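Can a machine tidy a desk yet?

gmedrano_leo
Sorting my wife's craft stuff again tonight, markers in one slot, little round tubs in the next, and I keep wondering why I'm still the one doing it. We have a vacuum robot and that's it. Anybody seen a machine put small things away in a divided organizer and do it well?

Parviz M
Depends what you mean by well! At Desdale we tried an arm for loading parts trays and it was fine until somebody bumped the tray. Then it was me, on a stool, for 2 hours. 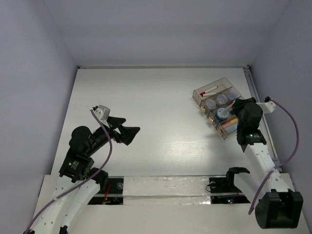
Big boxes on a pallet, sure, take my money. Skinny light things that can land any which way are a whole other job, and my five-year-old still beats anything I've worked with.

storno_eli
Disagree. Your tray setup sounds old, no offense. The newer two-arm stuff looks at what it's grabbing and tries again if it misses. Slow, yeah, but I'm slow too after dinner.

Parviz M
None taken, but who's paying for two arms to put markers away?

GemechuL
Same people who paid for dishwashers? I'd give it about four years.

gmedrano_leo
So I'm on tub duty till then. Does the slow kind at least run overnight?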